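**Can you bank the ball in off the backboard on a free throw?**

Afia Mahama
I've just joined the Clultarow over-30s and I'm hitting 2 from 20 straight on – bank shots feel far easier. Is it allowed?

Bogdan Pawłowska
Yep, totally fine! It just has to touch the ring or go in. I bank all mine and made 62 in December.

Woo-jin Bang
Allowed, yes, but ask your coach about your feet first.
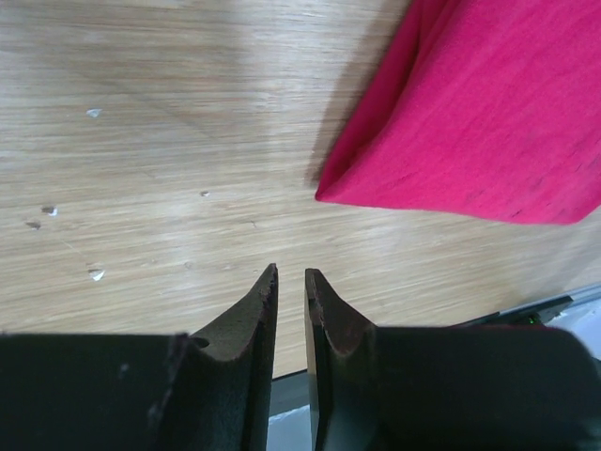 Light wood grain, close up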